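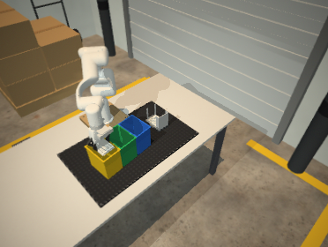 받는 이: Flunero 사용자 메일링 리스트
제목: Re: 통 위에서 플래너가 멈칫하는 문제
날짜: 2024년 1월 26일

Farzana Mollah 님이 쓰신 글:
> 노란 통 위 접근 자세까지는 잘 가는데, 하강 구간만 들어가면 계획이 시간 초과로 끝납니다. 시드 374에서는 매번 그래요. 초록 통과 파란 통은 괜찮습니다. 충돌 여유값을 줄이면 될까요?

Farzana 님, 안녕하세요. 금요일 오후인데도 로그까지 꼼꼼히 붙여 주셔서 정말 고맙습니다! 덕분에 저도 커피 한 잔 옆에 두고 즐겁게 들여다봤어요.

여유값은 일단 그대로 두시면 좋겠습니다. 통 세 개가 거의 맞붙어 있다 보니 저도 처음엔 그쪽을 의심했는데요, 로그 1711번째 줄을 보시면 통의 충돌 메시가 볼록 껍질로 바뀌어 올라갑니다. 그러면 플래너한테는 통 윗면이 막힌 덩어리로 보이거든요(저도 지난 10월에 똑같은 걸로 이틀을 날렸답니다). 초록 통과 파란 통은 예전 캐시에 남은 메시를 쓰고 있는 것 같으니 캐시도 한번 비워 주세요.

볼록 분해를 켜고 조각 수를 32로 올린 다음, 하강 구간만 직선 경로로 따로 빼서 돌려 보시겠어요? 제한 시간은 60초 그대로 두셔도 됩니다. 그래도 안 되면 씬 파일을 통째로 보내 주세요. 주말에 천천히 같이 보지요.

Weerasinghe 브랜치에서 드림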